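Print this page | E-mail this page

MEDIA RELEASE

Ciltow suspends robotic cutting trials following gripper fault

Ciltow has suspended all blade-handling work at its Nincombe test kitchen after a gripper fault caused a robotic arm to release a knife during an unattended cycle in April. There were no injuries. The knife fell to the bench and remained inside the marked exclusion area.

The fault occurred on one arm in the Sitine program, which is developing food preparation equipment for hospital and aged care kitchens. An internal investigation has found that the gripper lost holding force for 40 milliseconds when the arm's controller restarted after a brief drop in supply voltage. The gripper was configured to return to its default position on restart. That setting was suitable for handling produce and containers, and was not revised when the program began work with blades.

Ciltow reported the matter to the relevant workplace safety regulator on the day it occurred and is cooperating fully with its enquiries. Cárdenas, the engineering firm engaged to review the findings independently, has been given access to the controller logs and to the maintenance records for all 14 arms in the program.

As an immediate measure, the company has withdrawn knives and cleavers from every workstation. Grippers are being reconfigured to hold their last commanded position on loss of power or restart, and a mechanical lock will be fitted to any gripper assigned to a cutting tool. Each modified unit must complete 1,000 consecutive grip cycles, including forced restarts, before it is returned to use. Staff who work near the equipment have been briefed and will be retrained before trials recommence.
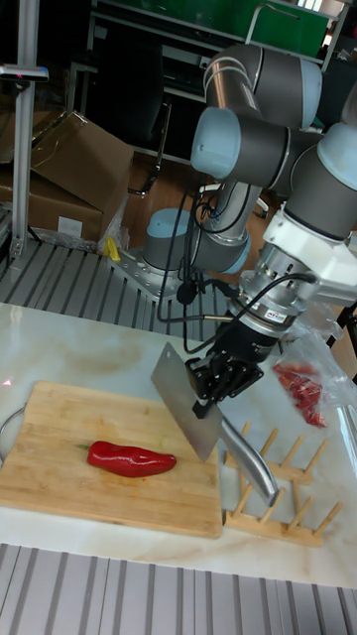
A Sitine program arm holding a cleaver over a cutting board and red pepper.

"The company recognises that a falling blade is a serious matter regardless of whether anyone is harmed," Ciltow said in a statement. "Cutting trials will stay suspended until the independent review is finished and its recommendations have been put in place."

The review is expected to take 12 weeks. Other Sitine activities, including tray loading and portioning, are continuing. Ciltow will publish a summary of the Cárdenas findings on its website.

Media enquiries: Ciltow Corporate Affairs, Nincombe

Print this page | E-mail this page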